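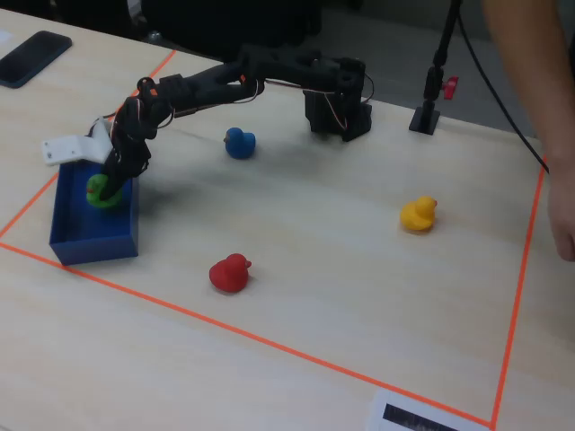 Casual robot operators wanted - Ovari, Hadden site

Ovari is looking for casual operators to teach small robot arms simple tabletop tasks. You show the arm what to do by remote control, the session is recorded, and the recordings are used to train the arm's control software. No robotics background is needed. We train everyone on site.

The current job is called Tilton. It is a sorting task using small objects such as rubber ducks, a blue box and a work area marked on the table with orange tape. The operator brings the gripper to an object, closes on it, carries it to the box and lets go. Then the table is reset and you go again. So far we have 1,035 accepted runs and we need 2,000 before the end of November.

What the work involves

Setting out the objects inside the tape according to the layout on your run sheet.
Driving the arm smoothly, at a steady pace, from start to finish.
Marking each run as good, doubtful or failed. A dropped object is still worth recording, provided it is marked properly.
Keeping hands clear of the taped area while the arm is under power.
Telling the shift lead if a cable snags or a joint sounds rough. 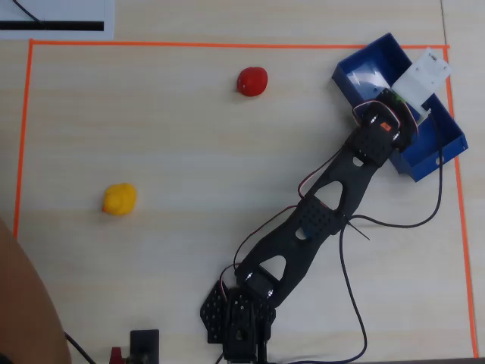
Ots, an operator on the last intake, writes: The first shift is slow going. I kept overshooting the box and closing the gripper too early. By the third shift I'd stopped thinking about my hands. It is repetitive, so bring a podcast, and do take the breaks, as your runs get sloppy if you don't.

Hours and pay

Shifts are 4 hours, morning or afternoon, with a paid break in the middle. Mornings start at 8.30 am. We ask for at least two shifts a week until the job is finished. Pay is $59 an hour including casual loading, and training shifts are paid at the same rate.

Who we're after

You should be 18 or over, have the right to work in Australia and be comfortable sitting at a bench for long stretches. Good hand-eye coordination helps. So does patience - some layouts are fiddly and you may repeat the same one many times in a shift. Left-handed applicants are welcome and the controls can be swapped over. If you use glasses for close work, bring them to the trial.

How to apply

Send a short note through the Ovari careers page with Tilton in the subject line. Tell us which shifts you can do and when you could start. A résumé is optional. Shortlisted applicants will be asked in for a paid trial at Hadden, where you'll have a go on the arm and can ask questions. Applications stay open until the roster is full.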